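Bench notebook, Rana planning
1/16/22, entered by the sim desk

Equipment request is due before the June budget round. Ran the house model again to decide what the arm purchase has to cover. Kitchen, poster wall and patio door are the areas that matter for reach.
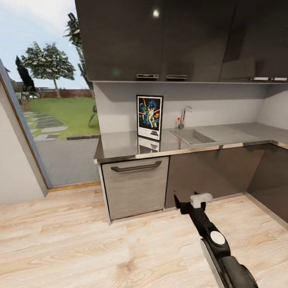
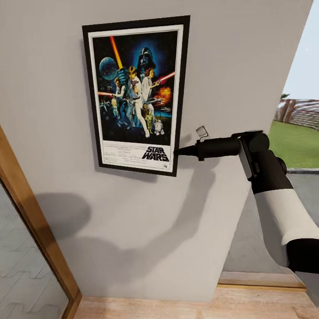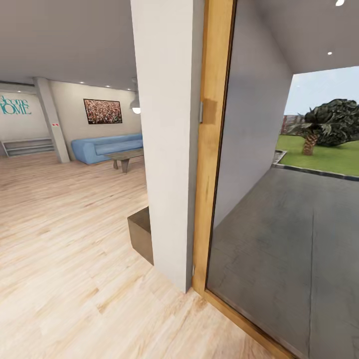

Budget line is $4,000 for everything except the arm. Current split:

- 2 workstations for rendering. Sostby quote is in the shared folder, Skisham still owes us one.
- 2 spare gripper sets. Lead time not stated on the quote. Ask.
- Cabling, mounts, e-stop: take from the Lolville leftovers first, buy only what is missing.

Glossy cabinet fronts and glass stay in the test set. If the depth sensor can't handle them in sim there is no point pricing the cheap one. Door sill also stays in. A fixed base won't do for indoor/outdoor runs, so the mobile base goes on the request as a separate line and can be cut without touching the rest.

Open: whether the service plan counts as equipment or operating. Last round it was bounced for being in the wrong column. Leave it out of the total until purchasing answers.

To do: re-run reach check with the longer wrist, get Skisham number, fix the column headings in the sheet.

Last updated 2 days after entry
Rana project notebook | Contact the sim desk | Back to top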